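Is a weather app's "40% chance of rain" worth anything?

Asked in Weather & Climate, June

The Loveo app gave 40% for Sterkden every afternoon for 5 days. I got soaked on three of them. The Omari app said dry throughout. Are these numbers measured or just made up?

3 answers

Sowah
Not made up, but not measured either. The model is run many times and 40% means rain turned up in that share of the runs. Three wet days out of five doesn't prove it wrong – you'd need months of notes.

gardener_k
apps are rubbish, look out the window

Jae-hoon Moon
I don't trust either app much. Sterkden has one rain gauge, and the hills to the west can be pouring while it reads nothing. Ask whether the figure is for the town or for a whole grid square, because Loveo doesn't say.

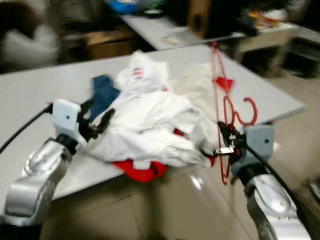

Drying days are where I'd test any forecast. A percentage tells you nothing about wind or humidity, and those decide whether a heap of clothes like the one on that white table is worth pegging out. I look at the hourly dew point and the radar, and even then only for the next couple of hours. Anything past that I treat as a guess.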